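Werkstattbuch, Montag, kurz nach acht

So, erst mal Kaffee, dann Nachtrag vom Schultermin in Dukdale, sonst weiß ich im Dezember wieder nichts mehr davon. Wir waren mit dem Motivationstag in der neunten und zehnten Klasse, Lorcan hat moderiert, Annapurna die Kleingruppen, ich hab Technik und Zettelwirtschaft gemacht. Angemeldet waren 100 Jugendliche, die Aula fasst das locker, nur der Ton hinten ist eine Katastrophe (zweites Funkmikro mitnehmen!!).

Der Einstieg mit dem Film lief zäh. Vierzehn Minuten Film morgens um neun, da sind mir die ersten Köpfe schon auf die Tischplatte gesunken. Lorcan hat dann einfach abgebrochen und gefragt, wer von ihnen schon mal was hingeschmissen hat und warum. Ab da war Leben in der Bude! Ein Mädchen hat von ihrer Ausbildung erzählt, die sie gar nicht erst angetreten hat, weil der Bus nach Pendon um die Zeit nicht fährt. Sowas steht in keinem unserer Arbeitsblätter.
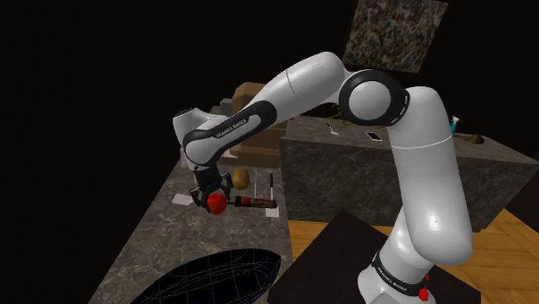
Film also kürzen, höchstens 4 Minuten, oder ganz raus und gleich mit der Fragerunde rein. Debashish hängt an dem Film, das muss ich ihm schonend beibringen. Die Stationen danach waren gut, vor allem »Wen rufe ich an, wenn's brennt«. Die Karten mit den Beratungsstellen waren nach der zweiten Runde weg, ich hatte viel zu wenig dabei. Nachdruck ist bestellt, 385 Stück, krumme Zahl, aber so geht der Bogen auf.

Was noch nervt: Die Rückmeldebögen. Die Hälfte schreibt »war ok« und malt was drunter. Ekkachai meint, lieber drei Klebepunkte an der Tür statt Bogen, probieren wir in Mfaume aus. Hamish fragt beim Kreis nach, ob die 2.000 Euro Fahrtkosten auch für den Bustransfer gehen, dann könnten die Zehner mal in die Betriebe raus und wir müssten nicht immer nur davon erzählen.

Offen: Beamerkabel liegt vermutlich noch in Dukdale im Lehrerzimmer. Lorcan anrufen wegen Mfaume, ob erste oder dritte Stunde. Stellwände sind wieder im Keller, eine Rolle klemmt.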